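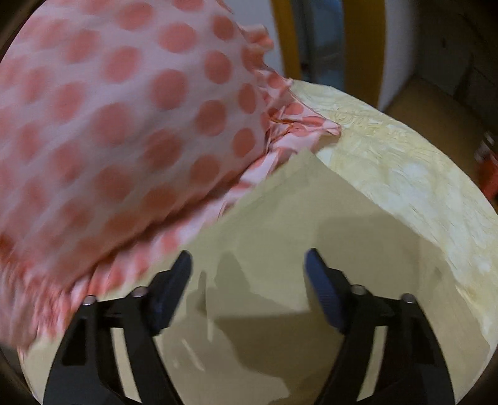
Marking the lines on a junior ball diamond

Did this at Nollgate before the February carnival, took most of the morning. Notes for whoever's got Mondelwood next.

You'll need string line, 4 pegs, long tape, line marker, paint. Mower first. Always mower first.

Start at the back point of home plate. Peg it. Run the tape to where you want first base and peg that. For the little kids we use 61 feet to the outside of the bag – a foot over the book, but it's what the old anchors at Nollgate are set to and I'm not digging them up.

Third base next. Needs to be square to first. Use a 3-4-5 triangle off home, then check the diagonal. If its out, move third, leave first alone.

Second goes where the two tapes cross. Middle of the bag, not the corner.

String the foul lines tight. Walk the marker slowly, wheel just inside the string. Outfield arc last – tape off home, swing it round, dab of paint every few steps and then join up teh dots.

Paint wants about 30 minutes before anyone walks on it. Longer if the dew's still there.

Wash the marker out straight away. The Rees one clogs if you even look at it.

Comments

ninbycoach: What mix do you use? Ours at Ninby washed off in the first shower.

outfield_mum: Is the arc the same for the under 10s?

dustyplate: 3-4-5 saved us, ta. We were nearly 500 mm out at third.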